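3.2 Where the time goes in a small law office

I came to this question sideways. I had been teaching evening classes for people who wanted to work as legal secretaries, and every year somebody would ask me what the job was like hour by hour. I never had a good answer. I knew what the course covered (letters, court forms, diary work, billing) but I couldn't say how much of a day each one ate up. So when Silleo, a conveyancing and family law practice with nine support staff, let me sit in for most of August, I jumped at it.

The method was plain. I asked each secretary to keep a running log, one line per task, with a start time and a word or two on who had asked for it. I kept my own log beside theirs, and in the evenings I matched the two up. We ended with 392 usable entries. I threw out the ones where I couldn't read the handwriting, including a fair number of my own!
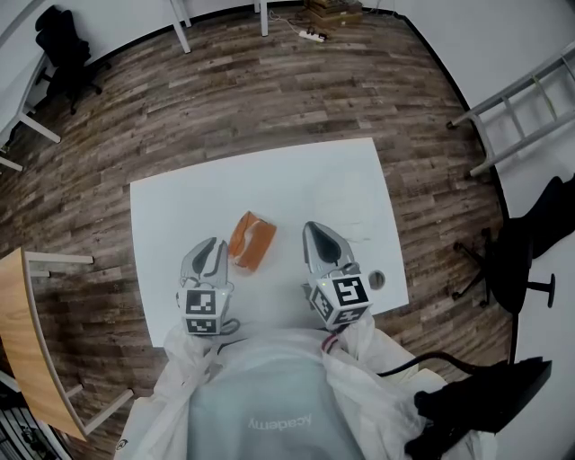 Dictation was the first surprise. Everyone had told me it was dying out, and at Silleo it was very much alive – two of the partners still dictated every letter, and their secretaries typed with one ear on the phone. I had coded typing as a single activity in my first draft and had to go back and split it. Client meetings needed the same treatment, because a secretary's part in them starts well before the client sits down. Somebody books the room, finds the file, checks the names on the engagement letter and sees to the small comforts, down to a box of tissues on the table, like the orange one in Figure 1, which matters more in family law than you might guess. None of that shows up on a bill. In the logs it was often squeezed into one line, "set up for 2," and I had to ask afterward what had gone into it.

Figure 1. White table with tissue box.

Diary work was the other thing I got wrong. I thought of it as putting dates in a calendar. What I watched was closer to bargaining, with three or four calls to move one hearing bundle deadline and a polite email to the other side after each of them. Sabina Mikuš, the most senior secretary there, kept a paper diary alongside the office system and trusted the paper one. When the two disagreed she phoned the court. I asked whether she would write up her routine for my students and she laughed, then did it on the back of a fee sheet during lunch (it is reprinted in the appendix with her permission).

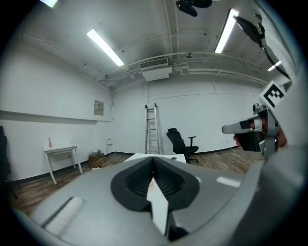

She also changed how I thought about interruptions. I had been logging them as lost time, and she told me to look at who was doing the interrupting. So I went back through the entries and added a column. Calls from clients asking where their matter stood were by far the most common kind, and most of those were settled by the secretary without a lawyer ever picking up. I now think of that as a skill in its own right, and it's one my course gave maybe half an evening.

For comparison I spent a shorter spell at Gruvau, a much bigger firm with a shared typing pool and a separate team for billing. The logs there were tidier, roughly 200 entries, and far less varied. People did one or two things and did them fast. I liked the staff a lot, but when I asked what happened to a letter once it left their desk, they mostly couldn't tell me. At Silleo they could tell me where the stamp was kept.

I should say something about the weak spots. The logs are self-reported, and people wrote less when they were busy, so the rush hours are thinner on paper than they were in life. August is also a quiet month for the courts. I'd like to repeat the whole thing in a busier stretch, with a simpler log sheet and fewer codes. The codes I did use are listed in Table 2, and the next section takes them one at a time, beginning with correspondence.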